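Search this site Go

Packing and Storage 39: Handout 4
Keabetswe Mabuza

Sorting into a shared tray

A layout is read before anything is moved. Note the empty container first, then the loose goods on each side of it.

Rigid goods (boxes, bottles) go against the raised rim. A bottle is laid flat if it stands higher than the rim. Soft goods such as sponges fill gaps. Bags of chips go in last and carry no load; the air in the bag protects the contents and takes up most of the volume.

Food and cleaning items are kept apart. If only one tray is available, make 2 passes: food, then the rest.

Exercise: draw a packing plan for Figure 1. Mark the order of placement and any item left out.

Contact: Room 805 | © Zonum | Back to top 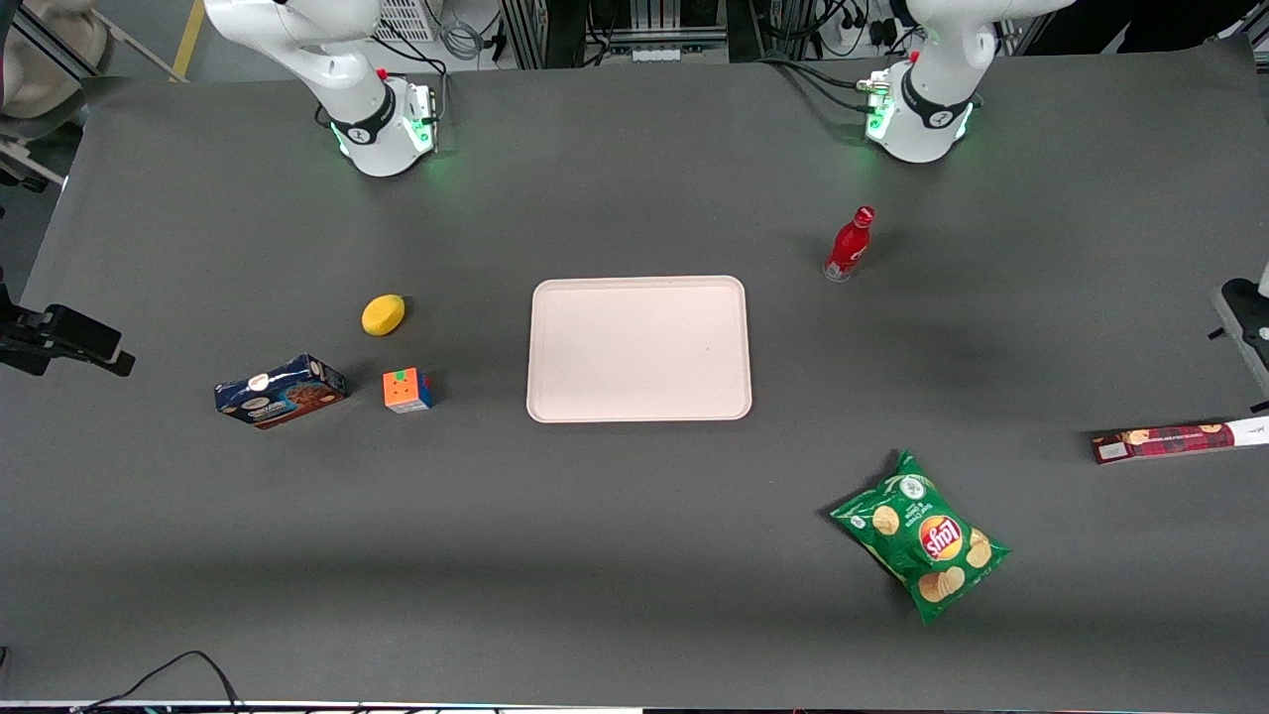
Figure 1. Starting layout: empty tray, with cookies, cube and sponge to the left, bottle and chips to the right.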